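Search this site Search

Garkasau Teleoperation Group
Minutes, October meeting

Present: Hashini Weerakoon (chair), Wiroj Somboon, Nilmini Wickramasinghe
Apologies: Jahangir Wanigasekara

1. Bowl task
Wiroj reported 90 demonstrations recorded by remote control against a target of 200. Of these, 27 were rejected at review, mostly for late grasps. Operators are to open the gripper fully before coming down, with one finger over the inside of the bowl and the other past the rim.

The pale green bowl on the gray surface stays as the test item. Nilmini asked whether glare on the glaze was a problem in the wrist view. Wiroj will compare sessions with the overhead light dimmed.

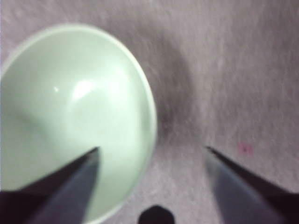
2. Hand guiding
Nilmini tried moving the arm by hand for the same task. Approach paths were smoother, but her arm got in the way near the rim. Agreed to keep remote control for grasps and use hand guiding for the approach only.

3. Operators
Two new operators start at the Laten site. Hashini to send them the practice sheet.

Meeting closed at 4:10 p.m.

Recent items
September minutes
Operator practice sheet
Laten site access

Contact | Copyright Garkasau | Back to top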